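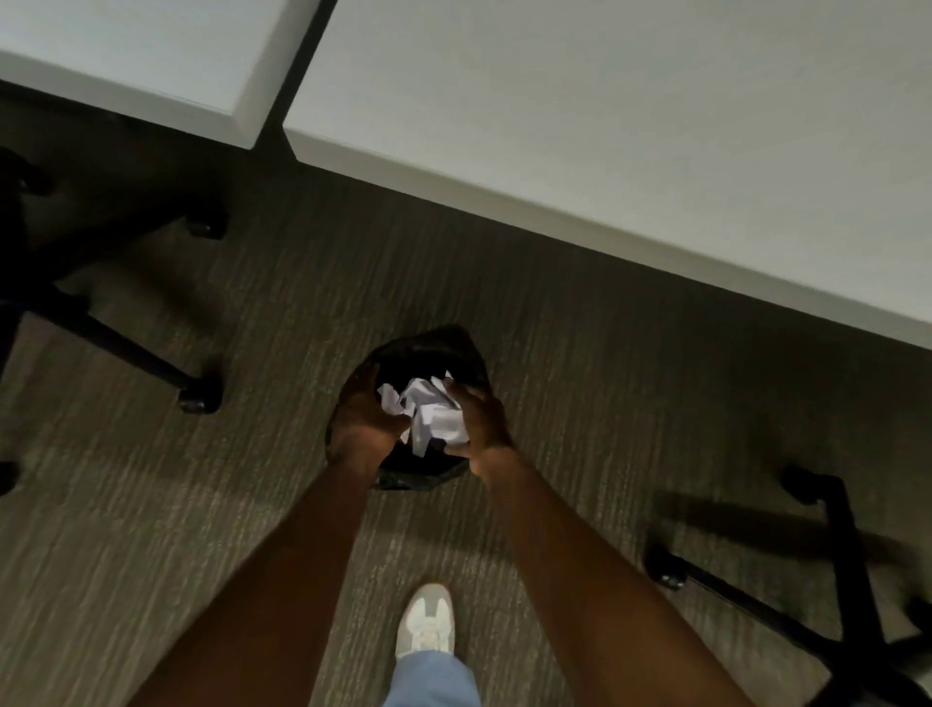 Papier sammeln, bevor der Container kommt

Bunau, 26. Juli 2021. Seit Februar trennt die Verwaltung der Karnanen ihr Altpapier in allen Büros selbst. Die Leiterin des Inneren Dienstes zieht eine erste Bilanz. »Wir haben mit 3000 Kilogramm im Halbjahr gerechnet, gewogen wurden 1636«, erklärt sie. Den größten Anteil hätten Fehldrucke und Entwürfe.

Zerknülltes Papier bereite dabei mehr Mühe als gestapeltes. »Ein Sack ist schnell voll, auch wenn wenig darin ist. Wir bitten die Kolleginnen und Kollegen, den Inhalt mit der Hand zusammenzudrücken.«

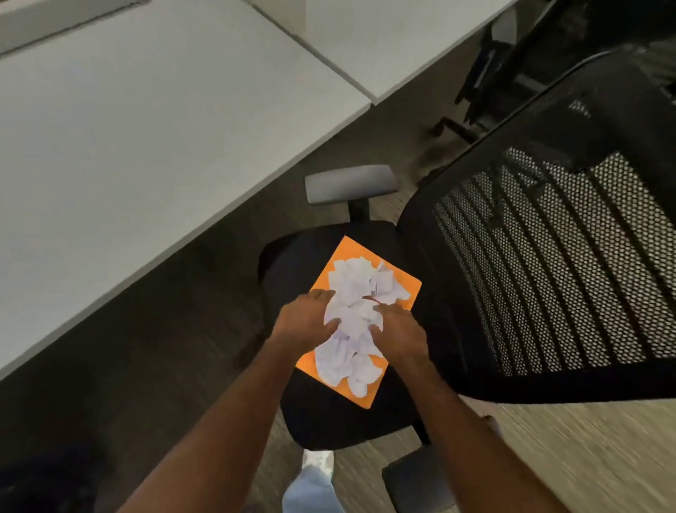
Papierreste auf einer orangefarbenen Platte, Büro der Karnanen

Die Abholung übernimmt die Firma Lelance, derzeit mit zwei Terminen im Monat. Über einen dritten werde im Herbst entschieden.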